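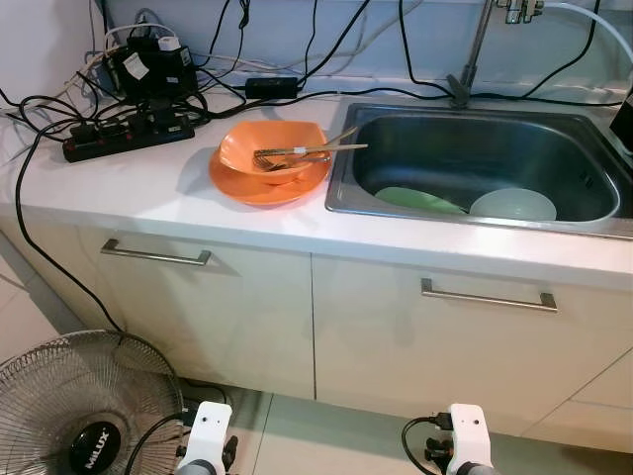 About the Hosseinzadeh School of Cooking and Household Arts

The Hosseinzadeh School of Cooking and Household Arts is an independent, nonprofit school for adults. It offers evening and weekend instruction in home cooking, food safety, kitchen care and household budgeting. The school is open to any person aged 18 or older. No earlier training is required, and there is no entrance test.

Our Mission

The school exists to help adults cook and eat well at home on the money and time they have. Instruction is practical and takes place in small groups. Students prepare full meals, eat them together at the close of each session, and wash up before leaving. The washing up is part of the course and is taught as such.

Our History

The school began as a series of Saturday classes held in the dining hall of a boarding house on Rarno Street. The first students were tenants of the house, most of them living away from their families for the first time. They had the use of one stove and a shared pantry. The classes were free, and each student brought one ingredient from a list posted on the hall door.

As demand grew, the classes moved to the former Bater Bakery building, where the school remains today. The bakery's front shop became the reception area and library. The oven room was divided into two teaching kitchens, and the flour store above it was made into a classroom. The original tile floor in the front shop was kept, as was the delivery bell, which is still rung at the end of the evening session.

The school took its present name when it was set up as a nonprofit. The name honors the Hosseinzadeh family, who owned the boarding house and gave the use of its dining hall without charge for as long as the classes were held there.

Our Courses

The school year is divided into two terms. The main course, Foundations of Home Cooking, runs for 60 hours and is offered in both terms. It covers knife skills, stocks and soups, rice and grains, beans, eggs, vegetables, the roasting and braising of meat, and simple baking. Students who complete the course receive a certificate of attendance. The certificate is not a professional license and does not qualify the holder to work as a food handler where a license is required by law.

Shorter courses are offered in noodles and dumplings, Persian home cooking, preserving, cooking for one or two, and meals for older adults. The short courses change from term to term. Cooking for One or Two has been the most requested of these and normally fills during the first week of registration.

Household Arts is taught as a separate course. It covers planning a week of meals, reading a utility bill, safe storage of food, the cleaning of kitchen surfaces and equipment, and the care of knives, pans and boards. Students keep a written record of what they buy and what they throw away during the term. The records are private and are not collected.

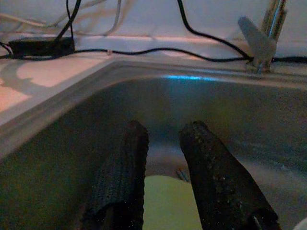
Bater Building, Sunday, February 9, 2020

Notice to Students and Friends of the School

The school is pleased to announce that registration for the spring term is now open. There are 74 places in Foundations of Home Cooking this term, divided among day, evening and weekend groups. Students who were placed on the waiting list in November will be offered places first and should reply to the office in writing within one week of receiving an offer.

A new short course, Soups for Every Season, will be offered on weekday evenings under the direction of Jamshid Ebrahimi, Head of Instruction. Mr. Ebrahimi joined the school as an evening instructor and has led the teaching staff since the move to the Bater building. He also prepared the current edition of the school's course book, which is given to each Foundations student at the first session and may be bought separately at reception.

Students are reminded that long hair must be tied back in the teaching kitchens and that closed shoes are required. Aprons are provided. Students may bring their own knives if they are carried in a case or a roll. Containers for taking food home are not supplied.

Our Library

The Cumo Library, on the ground floor, holds almost 200 cookbooks and household manuals. It is named for the Cumo Cooking Circle, a neighborhood group that met for many years and left its books to the school when it closed. A number of the volumes carry handwritten notes by members of the Circle – changes to quantities, oven times, and now and then a firm opinion of a recipe. These notes have been left as they were found, and readers are asked not to add to them.

Enrolled students may borrow up to 3 books at a time. Visitors may use the library during office hours but may not take books out of the building.

Governance and Funding

The school is governed by a board of directors, which meets each quarter and publishes a yearly report. Income comes from course fees, private gifts and the rental of the upstairs classroom for meetings. The school does not accept payment from makers of food or kitchen goods in return for the use of their products in class.

Reduced fees are available to students with low incomes. Requests are handled by the office in confidence and are not shared with instructors. A student who receives a reduced fee has the same place in the course as any other student, including the right to repeat a missed session.

Visiting the School

Visitors are welcome by appointment. The main entrance is on Rarno Street, and a step-free entrance is at the side of the building, next to the bicycle racks. Both teaching kitchens are on the ground floor. Each has one work station with a lowered counter, which may be reserved at registration.

Persons with a food allergy should inform the office before the first session. Course menus can be changed in many cases, but the school cannot promise a kitchen free of nuts, wheat, milk or shellfish.

Questions about courses, gifts or room rental should be addressed to the office in person or by mail. The office is closed on public holidays and during the week between terms.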